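Pidska Leather Care Balm, neutral, tin with screw lid

Item number 597
Made by Pidska, sold in our shop under license from Lazaridis Trading
In stock, ships from our warehouse in Vostham

Pidska balm is a soft wax and oil cream for smooth leather. It feeds the leather, gives a quiet shine and keeps light rain out. The cream has no color, so you can use it on black, brown, red or any other smooth leather. The smell is of beeswax with a little turpentine, and it goes away after one evening.

We sell this balm already for nine years and it is the product which our customers order again the most. Many people buy it first for one pair of boots and later use it also for belts, bags and the arms of an old chair.

What it is good for
Smooth leather shoes and boots, handbags, belts, watch straps, saddles, book covers.

What it is not good for
Suede, nubuck, patent leather and any textile. For suede please look at the Fesora dry sponge, which you find in the same section of the shop.

How to use
Remove the laces. Brush away the dust and the dry mud with a clean brush. If the leather is very dirty, wipe it with a damp cloth and let it dry in normal room air. Please do not put it near a heater, leather becomes hard from this and no balm can repair it fully.

Take a small quantity of balm on a cotton cloth. It is better to put two thin layers than a thick one. Work in small circles and give more attention to the folds over the toes and to the line where the upper meets the sole. Wait four hours between the layers. In winter, when the room is cold, the balm can be stiff, then hold the closed tin in your hands for some minutes.
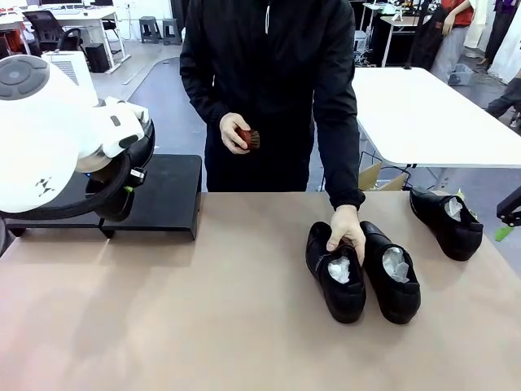 After the second layer is dry, polish with a horsehair brush, using quick and light strokes. A brush for polishing should not be the same one as for dirt. If you want more shine, finish with a nylon stocking or a soft wool cloth.

How often
For shoes which are worn every day, we recommend to repeat the treatment each month. For a bag which mostly stays in the closet, two times in a year is enough. New leather does not need the balm in the first weeks, the factory finish is still there.

Does it make the leather darker?
On black and dark brown you will not notice. On light brown and natural leather the color gets a little deeper, and part of this stays. Please test always on a hidden place first, for example on the inside of the tongue or under a flap.

Storage
Close the lid well and keep the tin in a dry place, away from children and open fire. If the balm became dry on top, remove the top layer with a spoon, under it the cream is normally good. Used cloths should be spread flat outside to dry before you throw them away.

What is in the tin
Beeswax, carnauba wax, lanolin, neatsfoot oil, turpentine oil. Persons with allergy to lanolin or turpentine should not use this product.

Change of packaging
Since May the tin comes with a screw lid in place of the press lid. The recipe is the same. The old tins are sold out and we can not send them anymore, also not on request.

Delivery and returns
Unopened tins can be returned in the normal return period. Opened tins we can take back only if there is a fault in the product. Please write to the shop before you send something, then you receive the correct label.

Goes well with
Fesora dry sponge for suede
Lazaridis horsehair brush, large
Pidska cotton cloths, pack of 4

Page last changed: June 23, 2025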